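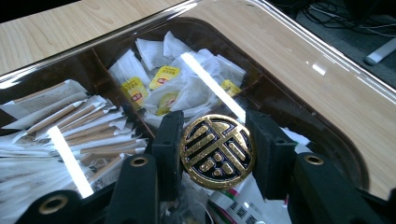
Gold and black medallion held upright between the two fingers of the hand-held gripper, over the compartment tray. Small-object set, cluttered background.

Grasping Small Rigid Objects Over Clutter: Gallery

This page accompanies the June report on demonstration collection with hand-held grippers at the Clesden lab. It covers the small-object set only. Hardware drawings and the calibration procedure are on the Nedix project page.

The question was narrow. A policy trained on demonstrations of one thin, shiny object tends to fail when the surface under the object changes. We wanted to know how much of that failure comes from the background and how much from the grasp itself. Saqib Rind and Hina Dhanial collected the demonstrations. Trinidad Lorente trained the policies and ran the evaluation.

Notes on the picture

Object. The medallion has a raised gold rim and a stylized Chinese character design in gold on black. Polished metal and glossy black respond differently to the same lamp, and the face changes appearance quickly as it tilts. We kept it in the set for that reason. A matte disk was used as the control.

Grasp. Contact is at the left and right edges, with the face left clear. Edge grasps were requested in the written instructions. Face grasps were accepted during collection but labeled separately and left out of the results given on this page.

Background. The dark brown tray holds paper-sleeved chopsticks in the left compartment and tea bags with yellow tags in the middle one. Both are hard cases for segmentation: thin repeated edges in one, folded white paper and string in the other.

Glare. Two bright stripes cross the upper part of the tray, one of them over the tea bags. We did not mask reflections or remove them in processing. An earlier version of the pipeline did, and it also erased parts of the gold rim.

Collection

Each demonstration starts with the gripper open and ends with the object released at a marked position. Operators worked in blocks of 50 demonstrations, then changed the tray contents. Demonstrations with a dropped object were kept and flagged. Finger width was recorded throughout, along with gripper pose.

Two training sets of equal size were built from the same recordings. The first used a single background. The second mixed 7 tray layouts in equal shares. All other settings were held fixed, including the image crop and the number of training steps.

Result

On layouts absent from both training sets, the mixed-background policy completed 91 percent of trials. The single-background policy closed the fingers early in most of its failures, usually when a bright stripe ran close to the object's edge. With the matte disk, the gap between the two policies was much smaller. We take this as evidence that the background and the object's finish interact, and that testing either one alone understates the problem.

Limits

One gripper geometry was tested. Finger pads were flat in all trials, and we have no data on curved or soft pads. Lighting came from the ceiling fixtures and the window and was left uncontrolled. Lalit Sisodia is repeating the evaluation at Grondale with a different tabletop.

Corrections to captions go to Haris Tanoli.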